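Clustholm Countertop Dishwasher: Frequently Asked Questions

Updated June 6, 2026

These are the questions our appliance desk gets most often about the Clustholm countertop dishwasher, sold at Brella stores and on the Brella website. If yours isn't answered, use the contact form at the foot of any product page.

Will it fit under my wall cabinets?

In most kitchens, yes. Measure from the countertop to the lowest point of the cabinet, including any light strip, and compare that with the height on the product page. Leave a little extra space at the back for the hoses. The door opens downward, so you also need clear counter in front of it.

Do I need a plumber?

No. The Clustholm comes with an adapter that screws onto a standard threaded kitchen faucet. Pull-out spray faucets usually won't take the adapter. If you have one of those, fill the built-in tank by hand with the jug in the box, or have a permanent connection put in under the sink.

Where does the water drain?

Into the sink, through the gray drain hose. Hook the end over the edge of the sink and use the clip to hold it. The end of the hose should never be lower than the base of the machine, or the water can siphon out during a cycle.

How much does it hold?

It takes 4 place settings. Dinner plates stand along the back, bowls in the middle, and cups on the fold-down shelf. Large stockpots and baking sheets don't fit. If you mostly wash pans, look at a full-size machine instead.

What programs does it have?

There are 7: Everyday, Heavy, Eco, Glass, Quick, Rinse and Self-Clean. Everyday is the one most people use. Eco takes longer but uses less hot water. Rinse has no detergent step and is meant for plates that will sit in the machine until you have a full load.

Can I wash fruit in it?

No. The Rinse program is for dishes only, and detergent residue can stay in the machine between loads. Wash fruit and vegetables under the tap.
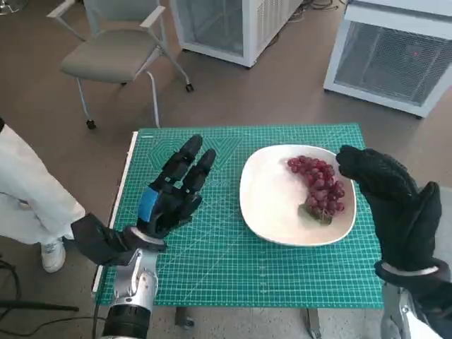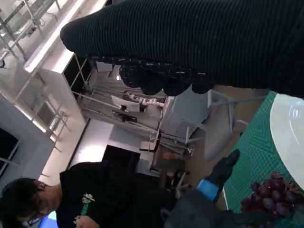

Grapes and a white plate on a green cutting mat.

Reading time: 4 minutes

What kind of detergent should I use?

Half a standard tablet, or powder up to the first line in the dispenser. A whole tablet is too much for a machine of this size and leaves a white film on glasses. Don't use dishwashing liquid — it foams and will set off the leak sensor.

The display shows E3. What does that mean?

E3 means the machine isn't filling fast enough. Check that the faucet is fully open and the inlet hose isn't kinked. Then turn off the water, unscrew the hose and rinse the small mesh filter inside the fitting. If the code comes back after that, contact us.

Why are my dishes still wet at the end?

Plastic dries more slowly than china, so some drops on lids and tubs are normal. Add rinse aid if the light is on, and open the door a few inches once the cycle ends.

How often should I clean the filter?

Once a week with daily use. Lift out the lower rack, turn the filter counterclockwise and rinse it under warm water. Run Self-Clean once a month with the machine empty.

What's the difference between the Clustholm and the Radix?

The Radix is a narrow freestanding dishwasher that goes on the floor and connects to the plumbing. It holds more, and it can't be filled by hand. For a rental or a small apartment, the Clustholm is usually the easier choice.

How much does it cost, and is delivery included?

The Clustholm is $349. Standard delivery is included, to your door only. We can carry it inside and unpack it for an extra charge, shown at checkout. Orders can also be picked up at our Painemal store, where a floor model is on display.

Can I return it after I've used it?

You have 7 days from delivery to return a used machine, as long as it is drained and all the parts are in the box. Keep the foam inserts until you're sure — we can't accept a machine shipped back without them. Unopened machines follow our regular returns policy.

Are spare parts available?

Yes. Racks, filters, hoses and faucet adapters are listed under Parts. Have the model number ready, printed on the label inside the door.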